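1/ Right, the Drollico beta. I've had it open as my main code editor for a fortnight and I keep getting asked whether the new collapsing side panel is as good as the launch notes say. I have doubts. Thread.

2/ The claim, for anyone who missed it: the file tree now tucks itself away when you start typing and comes back when you "need" it. How it decides you need it is explained nowhere. I've read the release notes twice and the word they use is "intent".

3/ What it does on my machine: I type, the tree slides off to the left, and all my code shifts over by the width of the tree. My eyes were on line 40 of something. Now line 40 is in a different spot. Then I reach for the mouse, the tree comes back and everything shifts again.

4/ They've timed the slide at 275 milliseconds. Somebody picked that number with care, I'm sure, and as an animation it's lovely. I just don't want my text moving at all, at any speed.

5/ "But you can pin it." You can. The pin is in the panel's own header, so it's hidden whenever the panel is hidden. To pin the panel you have to get the panel to show up, and then click a small target before it makes up its mind to leave.

6/ Yes, there's a keyboard shortcut. It's the same one Orkberg uses for its terminal, so if you've come across from Orkberg (half the people trying this have) your fingers will do the wrong thing for a good while. Rebinding works, but the rebind is lost when you switch workspace. I filed that one.

7/ The defence I keep hearing is screen space. Fair enough on a small laptop. But the tree is narrow to begin with, and the space it gives back goes to the right-hand end of lines I've already wrapped at 100 columns. I've gained a strip of blank background colour.

8/ Someone replied that Abugri has done auto-hide for ages and no one whinges. Abugri lays its panel over the top of the code, so nothing underneath moves. It covers the first few characters of each line, which annoys me in a different way, but I know where my cursor is.
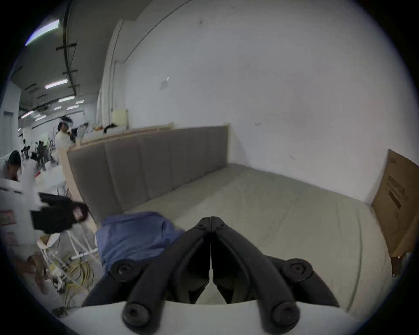
9/ Now the search panel, which has the same behaviour and is worse for it. Search results are a thing I work through. Click a result, fix the line, click the next one. In the beta, fixing the line counts as typing, so the results go away. Every single time.

10/ I tried a rename across 7 files this way and gave up after the third. Went back to the command line, did it there, and reopened the editor to check the colours hadn't gone funny.

11/ A couple of people have pointed me at the Nanitwood plugin, which keeps results in a plain tab. I've tried it and it does what it says. I'm not sure why I'd want a plugin to switch off a headline feature, though. A checkbox in preferences would do me.

12/ Things I do like, so I'm not only grumbling: the new diff colours are easier to tell apart, start-up feels quicker to me (haven't measured it, so don't quote me), and version 2 of the settings page finally has a search box.

13/ The roadmap says the hiding behaviour will "learn" from each user by May. I'd take that more seriously if it came with a way to see what it had learned, and a button to make it forget. A panel that behaves differently on my machine and yours sounds like a misery to write bug reports for.

14/ What I've asked for in the tracker: off by default, pin in the status bar, and never hide search results while there are results left in the list. It's been tagged "needs discussion" – we'll see. If you've got the same trouble, add your setup to the ticket and say which build you're on.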